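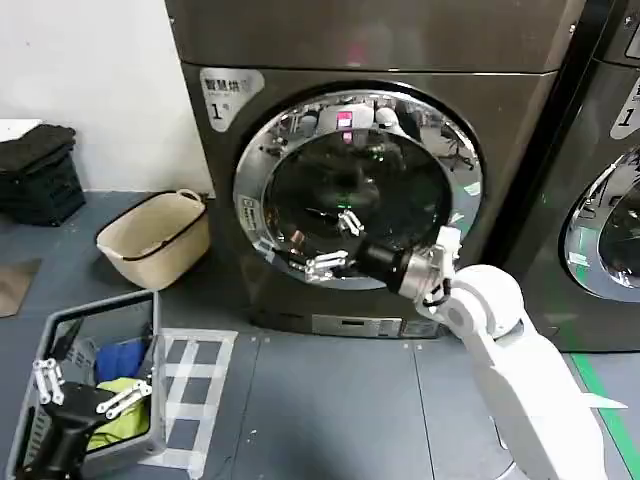

October, Friday, p.m. Shrinkage trial on the Flanard cotton twill, second batch. Cut 2 panels from the same roll end, marked warp and weft at 376 mm with the laundry pen, overlocked all four edges. Washed both together at the warm setting, no softener. Panel A line dried in the back room. Panel B went to the coin laundry, into one of the dark brown-gray dryers with the big round door and chrome ring, high heat, 90 minutes. Ours has a smaller drum and runs cooler, so don't pool these numbers with the September ones.

Measured after an hour flat on the cutting table, no tension, steel rule. A: warp 369, weft 374. B: warp 358, weft 371. Warp loss on B comes to 4.8 percent, against the 3 percent on the Biswas data sheet. Weft is inside tolerance both ways.

Hand of B is noticeably drier. Slight twist at one corner, maybe 5 mm, probably grain and not heat. Overlock thread (Stimerlow, the gray) puckered on the warp edges of B only. Should have left one edge raw for comparison.

Weight before washing was 213 g/m2 by the punch cutter. Not re-weighed yet, panels need to condition overnight.

Mitali Sarkar asked whether the Flila apron pattern can stay as drafted. Not for this cloth. Either prewash the full length before cutting or add 5 percent on the warp and accept the puckering at the hem. I would prewash. She has the roll ticket and will check if the first batch came from the same finisher.

To do: repeat B on medium heat, one raw edge, new pen (marks on A nearly gone).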